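叠衣服的社团：访Rerniddale学生机器人社

文/本站记者 2026年7月8日
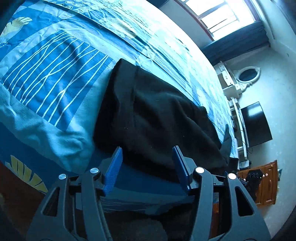
约的是下午三点，Boglárka Bognár迟到了十来分钟，进门先道歉，说在楼下等快递，等一包弹簧垫圈，没等到。她是社里的指导老师，教物理，带这个社团第四年。跟她一起来的是Béla Major，高二，负责数据那一块，话不多，但一开口就刹不住。

先说他们在干嘛。今年的题目是叠衣服。比赛叫Rivow杯，十月决赛，规则是机械臂要在限定时间里把一件随手摊着的衣服叠好，衣服由裁判现场给，颜色款式事先不知道。社里的学生管这个项目叫Wandis，名字怎么来的，问了两个人，两个说法。

“一开始大家想做的是下棋，”Bognár说，“下棋好看呀，家长来了也看得懂。后来是Béla他们几个投票改的。我当时不太同意，布料太难了。”

难在哪？Major抢过去答：“棋子就是棋子，拿起来还是那个形状。衣服你一碰它就变了。黑的更麻烦，褶子看不清楚，哪里是边哪里是折痕，程序分不出来，人有时候都分不出来。”

他们的办法是先由人来做。学生手里拿一把手持夹爪，自己去夹、去提、去翻，一遍一遍地录，录下来的动作再拿去训练。夹爪是社里自己装的，图纸改过很多版，连杆最早太软，一夹厚衣服就歪。Major说现在这版是春天定下来的，“夹指头上那块垫子我们试过好几种纹路，太滑不行，太涩也不行，太涩了衣服放不下来，粘着走。”

我试了一下。比想的沉。夹T恤的下摆，第一次夹空，第二次连床单一起揪了起来。旁边几个学生笑得很大声。

“都这样，”Major说，“新人头一个礼拜全在揪床单。”

床单是个正经问题。社团活动室只有桌子，桌面是纯色的，在上面练出来的模型，换个地方就傻掉。所以今年定了条规矩：每人每周至少有一次要在家里录，床上、沙发上都行，不许特意收拾。花床单尤其欢迎。Bognár解释，图案多、颜色杂、有光有影，程序才学得会什么是衣服，什么是衣服下面的东西。

“有家长打电话来问，”她说，“孩子为什么不许我铺床。我说是作业。他沉默了一会儿，说那行吧。”

到上周为止，社里一共录了795段，筛过以后能用的771段。扔掉的那些，有的是中途有人喊吃饭，手一松；有的是夹爪没张到位就开始了。筛选是Major带着两个初三的学生做的，全靠眼睛看，一段一段过。

“最烦的是差一点点就好的那种，”他说，“前面都很漂亮，最后一折歪了。留还是不留？我们吵过。后来定了，歪了但自己又纠正回来的，留。歪了就不管的，扔。”

为什么纠正的要留？

“因为机器也会歪啊。它得见过歪了以后怎么办。”

目标是3000段。离十月还有一段时间，暑假正好是大头，Bognár排了值班表，贴在活动室门后面，已经被人用铅笔改得看不清了。她自己也录，晚上改完卷子录几段，录得最慢，学生嫌她动作太小心，“说老师你这样机器会学得跟你一样磨蹭”。

钱的事也问了。学校一年给的经费只够买舵机，机械臂是Juhász借的，一家做包装设备的本地公司，借到比赛结束，坏了要赔。签字那天Bognár说她手有点抖。现在臂放在活动室角落，罩着一块旧桌布，平时不许单独开机，得有两个人在，一个操作，一个手放在急停上。

去年的成绩不太好，他们没回避。去年比的是分拣，Rerniddale队第一轮就出局了，程序在家里跑得好好的，到了现场灯光一换，什么都认不出来。回来的车上没人说话。Major当时还是候补，坐最后一排，他说他就是那天晚上决定今年要做数据的。

“那时候大家都在调参数，调了两个月，”他说，“其实我们的数据全是同一张桌子、同一盏灯。调什么都没用。”

所以今年窗帘拉开的要录，拉上的也要录。早上、下午、开灯、关灯。衣服也不光是T恤，裤子、围裙、小孩的背心，有人拿来一件奶奶的毛衣，太厚，夹不住，暂时搁着。规则里没说会不会有毛衣，他们写信去问了，组委会还没回。

现在的水平怎么样？我问能不能看一次。

罩布掀开，两个人就位。摊了一件灰色短袖，Major按下开始。臂先停了一会儿，挺长的，我以为死机了。然后下去，夹住左边袖子，往里折，还行。右边袖子夹到了，但提得太高，整件衣服转了小半圈。它停住，又下去，重新找边。最后对折那一下没对齐，露出一截下摆。用时60秒出头，按规则超了。

Bognár在本子上记了一笔。Major已经蹲下去看屏幕，嘴里念叨，又是右边，又是右边。

“上个月它连袖子都找不到，”她小声跟我说，“上个月它对着空气折了一下，很认真的。”

社里现在有女生也有男生，年纪从初二到高三，没有入社考试，来了就能拿夹爪。Bognár说这是她坚持的一条。写代码的门槛高，装结构要会看图，但是录数据谁都能上手，录着录着，有的孩子就开始问为什么夹爪张这么大，为什么镜头装在这个位子，问着问着就去拆了。今年管结构的那个女生就是这么进来的，原本只是陪同学来等公交。

我问Major以后打算学什么。他想了一下，说还没定，可能机械，可能去学纺织。

“纺织？”

“对啊，”他说，“我现在看见衣服就想知道它怎么垂下来的。我妈说我站在晾衣架前面发呆，她以为我失恋了。”

走的时候快六点了。垫圈还是没到，Bognár又下楼去看了一趟。活动室里有人在喊，谁把那条格子裤拿走了，还没录完呢。

Wandis项目暑假期间每周三、周五下午开放，欢迎校内同学带衣服来，洗过的就行，不用叠。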